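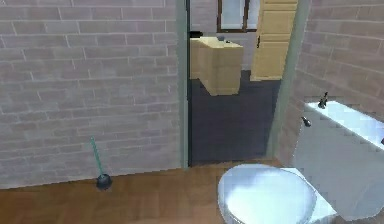 Trindumgate Small Rooms Word List

A word list and set of short texts about the small rooms of a house: bathrooms, pantries, hall closets, mud rooms, laundry nooks, the space under the stairs. Released August 2020.

Version 3

What's in it

The list collects the everyday words people use for the parts, fittings and contents of small rooms, with a plain definition for each, the places where we found the word, and a note on who tends to say it. Some of these words are wonderful. "Glory hole" for a junk closet is still alive in some families (we kept it, with a usage note!), and so are "press," "linen hole," "airing cupboard" and "the long cupboard" for a closet that isn't long at all.

It started as a spelling list for a home repair glossary and then kept growing, because every time we looked up one word we found two more that meant almost the same thing. A doorway alone gave us jamb, casing, stop, reveal, saddle, sill and threshold, and people disagree cheerfully about most of them. We love those disagreements, and a good part of this release is a record of them.

Files

words.tsv is the main list, one sense per line
variants.tsv has spellings and regional forms, linked to words.tsv by word_id
passages.txt has the short texts, separated by blank lines
rooms.tsv is the list of room types, with our working definitions
sources.tsv says where each entry came from
CHANGES.txt is the full history, including the embarrassing bits

All files are UTF-8 with Unix line endings. The first row of every .tsv file is a header. There are no quoted fields, so please turn off quote handling in your reader or the entries with inch marks will swallow their neighbors.

Fields in words.tsv

word_id: stable, never reused, even when an entry is dropped
word: the form we treat as the main one
part_of_speech: noun, verb, adjective or phrase
sense: a plain definition in one sentence
room: a code from rooms.tsv, or "any"
region: free text, often blank
register: trade, home, old or playful
see_also: other word_ids, separated by semicolons

The register field is the one we get the most mail about. "Trade" means we found the word mostly in catalogs, manuals and job notes. "Home" means we found it mostly in letters, diaries and interviews. Plenty of words belong to both, and those have two lines with two senses, even where the senses are very close. Running bond is a nice case: masons use it for a precise way of laying courses, with each joint sitting over the middle of the unit below, while homeowners who know it at all use it for any staggered pattern.

"Old" doesn't mean dead. It means our youngest source for the word was already calling it old-fashioned.

Where the words came from

The trade side comes from three kinds of source: hardware catalogs, builders' handbooks and the job notes donated by Storadport, a repair firm that wrote everything down and threw nothing away. Those notes are a joy. They have nicknames for faucets, a whole private vocabulary for things that drip, and the best set of words for squeaky floors we've ever come across.

The home side comes from the Ayele interviews, a collection of recorded talks with people describing the houses they grew up in. The interviewers asked people to walk through each room in their minds and name what they remembered. We transcribed only the parts that deal with small rooms. Names and addresses are gone, and so is anything that would identify a family.

The passages in passages.txt were written for this project and use the words in natural settings. They run from a paragraph to a page. A favorite is the one about a family trying to settle what to call the shelf above the toilet tank.

How entries were checked

Every entry was read by two editors working separately. If they disagreed about the sense, a third editor looked at the source and wrote a fresh definition. Disagreements about register were left in place and marked with a question mark in the field, so "home?" is a real value and you should plan for it when you load the file.

We rejected 26 candidate words in this round. Most were brand names that hadn't turned into general words, and a few were transcription slips that we had grown very fond of. They're all listed at the end of CHANGES.txt.

What changed in version 3

Seven new room types, including boot room, cloakroom and powder room
Floor words now have their own see_also links (try starting at "threshold" and following them, it's great fun)
Region notes rewritten in plain words, with abbreviations spelled out
Fixed a sorting error that put every word beginning with "wh" in front of the rest of the W section
"Plumber's helper" and "plunger" are now linked as synonyms, with separate region notes
"Commode" split into three senses, after much discussion

Known gaps

The list leans heavily toward houses. Apartments, boats, trailers and dormitories all have splendid small-room words of their own, and we have hardly touched them. Words from languages other than English appear only where an English speaker in the sources used them. Verbs are thin too: we have plenty of names for mops and very few for mopping.

Region notes tell you where a source was, and shouldn't be read as a map of where a word is used. If you want to plot something, please use them with care.

Using it

People have used earlier versions for crosswords, subtitles, a spelling game, a glossary for first-time home buyers and a set of reading exercises. The list loads happily into a spreadsheet. If you'd like to search it from the command line, the Dilleck lookup script reads words.tsv and variants.tsv together and finds a word under any of its spellings.

License

Free to use, share and change, including in paid work, as long as you credit the Trindumgate Small Rooms Word List and say which version you used. The passages are covered by the same terms.

Adding words

Please do! Send the word, what it means to you, the room it belongs in, and where you heard it. A single family's private word is welcome if at least two people in the family use it. Put each word in its own message so it can be tracked, and check variants.tsv first in case it's hiding there under another spelling. We're especially short of words for the gap between the washer and the wall.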